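4.2 Inventory of protected houses in Bastley

The municipal inventory of Bastley lists 138 houses built before the railway came to the town. We compared each entry with the land tax books, which contain 2,641 payments, and with the building permits kept in the Wirkomau archive. For the oldest group, the year given in the inventory is often the year of a repair, and the first construction is earlier. The Gureria house is a clear case: the inventory gives the date of its new roof, but the tax books name the plot two generations before.

The present use of the houses was recorded in four classes: dwelling, lodging, shop and empty. Lodging is the class that has grown most, mainly in the streets near the old market. 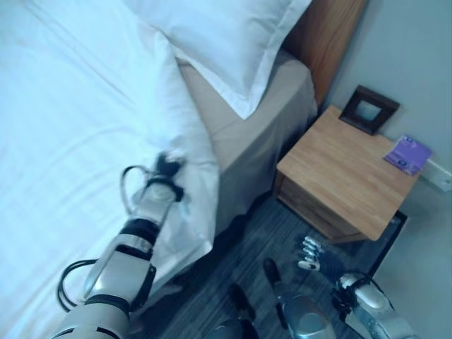
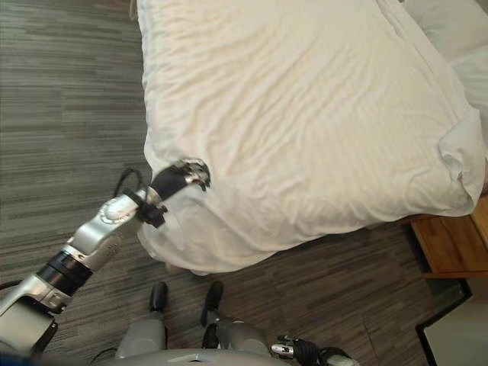
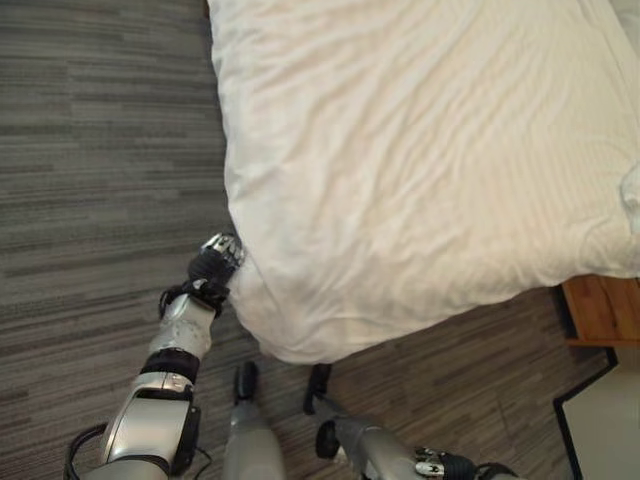
Figure 7. Bed with white bedding, three views.

A change of use does not need a permit in Bastley if the outer walls stay as they are. For this reason the permits alone give a wrong picture of the last decades, and we used the address books as a second source. They cover 876 of the plots inside the former town wall. The houses on Xavier Lane are missing from them, and for these we kept the class given in the inventory.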